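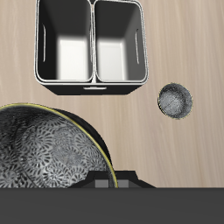

Slide 1. I work on the grasp planner at Caltetetti, and this talk covers one part of it: picking up open containers by the rim. The test set is simulated and we call it Hattar. The case on screen is the one I'll keep coming back to. There is a big patterned bowl with a gold rim, a two-compartment bin toward the back, and a small round gray object off to the right. The gripper pads are close to the bowl's rim. Our first planner aimed for the center of every object, and for a bowl this wide that is no use, as the fingers can't span it.

Slide 2. What we changed. Pemia is the perception module. It used to return a box per object. Now it returns a rim curve if it can fit one, and the box if it can't. The planner samples poses along the curve, one finger inside and one outside, and throws out any that put the wrist in collision. (Pause here, someone usually asks about square bins. Same code, straight edges.)

Slide 3. Numbers. 130 scenes in the set, 100 of them with at least one rimmed object. On those 100, the old planner found a valid grasp in 55. The new one found one in 70. The failures left over are mostly rims too close to the edge of the camera view, where the curve fit has too little to work with.

Slide 4. Patterned surfaces. A dense print confuses the edge detector – it picks up petals as rim segments. We now fit on depth first and use color only to break ties. Slower, but the false rims went down. Don't go into the weighting unless asked.

Slide 5. Tooling. Plurnlow replays any failed plan from its log, step by step, with the rejected poses drawn in. Show the replay if there is time, skip it if not. The next release is planned for October and will add lids and handles.

Questions.

Last updated: Thursday, May 23, 2024
2 comments
7 shares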